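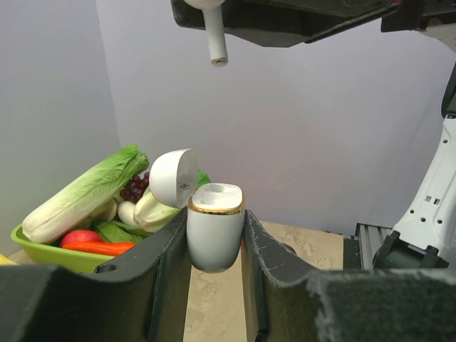
图 1 充电盒开盖状态,盖内有圆形标记,盒口一圈金色

帮助中心 > Tamihana 耳机 > 使用说明 > 第 4 节 充电盒

第 4 节 充电盒:开盖、放入、充电、收纳

适用:Tamihana 白色充电盒。Droleo 旧款按键位置不同,别照着这节做,看旧款说明。
先读完注意事项再动手。赶时间的,至少看 4.1 和 4.4。

4.1 开箱后先做

1. 撕掉盒身保护膜。盒底是圆的,膜边不好找,从金色圈下沿用指甲挑。
2. 开盖,取出两只耳机,撕掉触点上的绝缘贴。不撕充不进电。
3. 耳机放回,合盖,接线充 60 分钟。首次必须充满。
4. 指示灯由橙转白,拔线。

注意:首次充电期间不要反复开盖。每开一次耳机就会唤醒一次,充得慢。

4.2 开盖与合盖

1. 一手握盒身,金色圈朝上。
2. 拇指顶盖沿往上推,过半后盖子自己弹开。
3. 合盖时轻按盖顶,听到“嗒”一声为准。没声音就是没合到位,多半是耳机没坐稳。

小心:盖子已经开到头就不要再往后掰。铰链断了不在保修里。
小心:不要捏着盖子把整个盒子提起来。要拿就拿盒身。

盖子内侧的圆形标记不要抠、不要用酒精擦。报修要拍这一块,字花了很麻烦。

4.3 耳机放入

1. 看耳机柄内侧,L 放左槽,R 放右槽。两个槽都浅,反了也能塞进去一点,但盖子合不严。
2. 触点朝下,松手,磁铁会吸住。
3. 没吸住:拿出来,看槽底有没有东西。饼干渣、棉絮最常见。
4. 用干棉签转两圈,倒扣轻敲,再试。
5. 还不行,两只都取出,等 2 分钟,重新放。

注意:槽里不要滴清洁剂,也别用湿巾。湿巾看着没什么水,其实够呛。

家里有小孩的:充电盒圆圆白白,和玩具食物混在一个筐里特别难找,蘑菇、鸡蛋之类的最像。收玩具之前先把盒子拿出来,放高处。耳机单只能入口,有吞咽危险,三岁以下儿童不得接触。

4.4 拿取和放置

盒身光滑,底又是弧面,立不住。放桌上会滚。以下几条照做:

1. 拿的时候捏两侧,盒子竖着,力道夹稳就行,不用使劲。
2. 移动前合盖。开着盖走动,耳机会甩出来。
3. 放下时躺平放,或者放进 Undden 收纳托(另购)。托子有凹槽,盒底正好坐进去。
4. 不要放桌沿、沙发缝、洗衣机顶上。
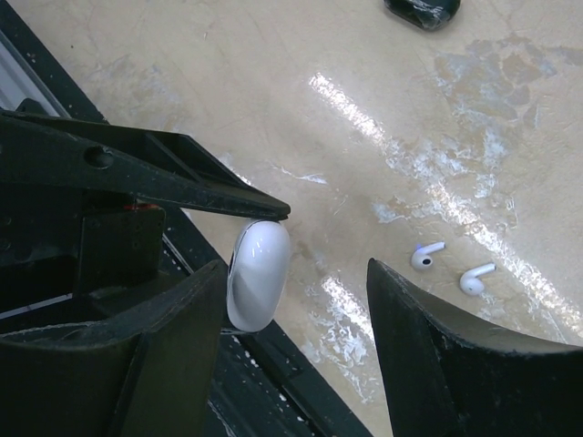

图 2 盒身竖直,夹在上方与左下方的指尖之间

小心:硬地面上方拿取要格外留神。从桌面高度掉到瓷砖地,盖子常会摔开,耳机各飞各的。先找耳机,再看盒子。

掉落后检查:

1. 盖子能否合严,左右缝隙是否一样宽。
2. 金色圈有没有翘起。翘了就别再用,会划手。
3. 接线看灯。橙色常亮正常,快闪请停用。
4. 盒身鼓包、发烫、有异味:立刻拔线,放到通风处,远离易燃物,不要再充。联系售后。

4.5 日常充电

1. 用随盒的线。别的线也行,但要 5V 的。
2. 插头对正再推,接口在盒身背面下方。
3. 空盒充到满 55 分钟左右耳机都在盒里时会再长一点,属正常。
4. 充满拔线,不要整夜插着。

灯的意思:
橙色常亮,充电中
白色常亮,已满
白色慢闪,等待配对
橙色快闪,故障,停用

不要在枕头底下、被子里、暖气片上充电。夏天车里也不行,中控台上太晒。

4.6 清洁

1. 拔线,取出耳机。
2. 外壳用软干布擦。白壳容易沾牛仔裤的颜色,刚染上的擦得掉,放久了擦不掉。
3. 金色圈只用干布,不要用牙膏或者研磨膏,会掉色。
4. 铰链缝里的灰用软毛刷,顺一个方向扫。
5. 槽内触点用干棉签。
6. 全部晾一会再合盖。

毛毡、绒布类的收纳袋会掉毛,毛进了槽里就接触不良。用绒袋的,隔几天看一次。

4.7 收纳和长期不用

1. 充到一半左右再收,不要空电收。
2. 耳机放在盒里,盖合好。
3. 放干燥抽屉,和钥匙、硬币分开。白壳很不耐划。
4. 隔两个月拿出来充一次。

搬家打包:盒子用软布裹一层,放随身包,别丢进厨房或玩具箱子里。到了地方先接线看灯,灯正常在用。

4.8 常见情况

盖子一碰就开:盖沿有脏东西,擦干净再试。仍然松,报修。
只有一只充上电:多半是没吸住,回 4.3 从第 3 步做。
接线灯不亮:换线,换插头,再换个插座。三样都换过仍不亮,报修。
盒子很久没用,灯完全没反应:插着线等 60 分钟,中间不要拔。
配对找不到名字:开盖,长按背面按键,灯白色慢闪后松手,手机里选 Tamihana。

4.9 报修

准备好:盖内圆形标记的照片(要看得清字)、购买凭证、故障说明一两句。盒子和两只耳机一起寄,少一只没法测。充电线不用寄。

寄之前盖好盒盖,外面缠一圈纸胶带,别用透明胶,撕的时候留胶。纸箱里塞满,晃一晃不响为准。

本节编写:Dinesh Tomar
校对:Jitendra Yadav
Trosstead 说明书组,6 月修订。第 5 节配对与多设备切换另见。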